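Stodon Two-Hand
Motion and grip software for humanoid upper bodies

Overview
Stodon Two-Hand is a control package for robots that have to hold one soft object with both hands. Rigid parts are well covered by ordinary planners. Cushions, pillows and folded bedding are harder: the object changes shape as soon as it is touched, and the distance between the hands is never quite what the model says.

Two-Hand treats both arms and the object as one linked system. You set a target squeeze and a target pose for the object, and the software works out the arm motion from there.
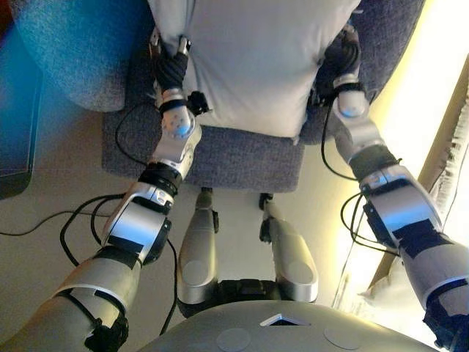

Two-sided hold on a seat cushion, robot's head view.

Soft object tracking
The tracker fits a coarse mesh to the object from the head view and updates it at 60 Hz. It does not need a CAD model. A new object is added by entering its rough length, width and thickness, then running the teach routine once.

Where the hands block the head view, the tracker can take a second stream from the wrist. Wrist views are close and often partly filled by the robot's own fingers, so the package includes a self-mask tool that removes the hand from the picture before the mesh is fitted. Masks are built from joint angles and need redoing only if you change the hand or its sleeve.

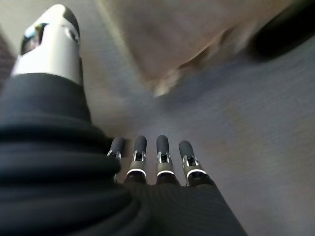
Squeeze control
Squeeze is set per object on a scale from 0 to 100 and can be changed while the program runs. The controller shares the load between left and right, so a hand that makes contact early waits for the other one. Finger closure is separate from arm pressure – you can press with flat hands, pinch a corner, or use a different grip on each side.

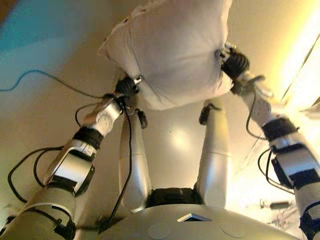

Cushion held from both sides over the legs.

Planner
The planner checks arms, torso and legs against each other, which matters for seated work close to the body. External cables can be entered as keep-out volumes. Plans are stored as plain text files and can be edited by hand. The log viewer lines up joint data and camera views on one timeline and keeps the last 4,000 control events.
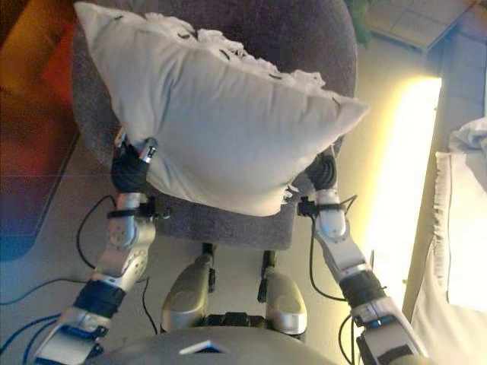
IN THE PACKAGE
Two-Hand runtime, tracker, self-mask tool, planner and log viewer. Three licenses per order: one for the robot computer and two for desk use. The Callano bridge is sold separately.

Needs a Linux computer with a supported graphics card and position feedback from every arm joint. Setup help is by email – write to Kazue Uchida at the Prindgate office.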